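Start with the joint dry and free of dust. Old sealant must come out completely; new silicone does not bond to cured silicone.

## Resealing a worktop joint

1. Cut along both edges of the old bead with a sharp blade held at a low angle, then pull the strip away.
2. Scrape off what remains with a plastic scraper. Metal marks laminate.
3. Wipe with white spirit and leave for 40 minutes.
4. Run masking tape along both sides, leaving a gap of 6 mm.
5. Cut the nozzle to the same width and load the 300 ml cartridge.
6. Apply in one pass, pushing the gun away from you at a steady speed.
7. Smooth once with a wetted profiling tool. Remove the tape at once, pulling back at a shallow angle.

Skin forms in roughly 40 minutes at room temperature. Keep water off the joint overnight.

For long runs, work towards a corner and finish there. Joins made halfway along tend to show.
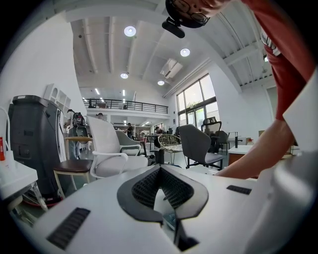
*Dark-rimmed glasses, red shirt, one arm reaching down.*

Store part-used cartridges upright with the nozzle capped.

Johanna Hubmann, Brultdale, August 2018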